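Dadberg project: laying the table, week nine write-up

So this is my bit of the report for the Undcombe robotics club. We called the project Dadberg (long story, and it stuck) and the plan was to teach a pair of arms to lay out a meal tray by copying us doing it first, with a hand-held gripper in each hand.

I did most of the recording in March. You sit at the table, move the crockery and cutlery with the grippers, put everything back and go again. I thought it would be dull, but I got quite into it! My wrists ached by the end, mind you, and the cables need more looking after than I'd expected.

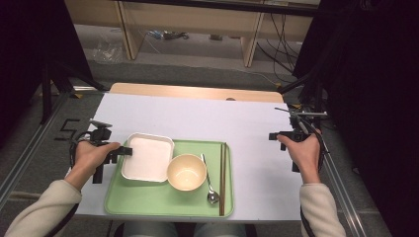
We ended up with 1,195 recordings and kept 1,034 of them. The rest went because I'd dropped something or started moving before the software (we used Prurnano for that) was ready. Chopsticks were the worst by miles. They're thin and they roll, and if you pinch one too near the end it swings round and knocks the spoon.

The first training run was rubbish, if I'm honest. The arms went for the bowl every time and ignored everything else. Mixing up the starting positions helped a lot, and in our last test of 100 goes it got the bowl in the right place 88 times. Chopsticks are still hopeless, so that's my job for next term.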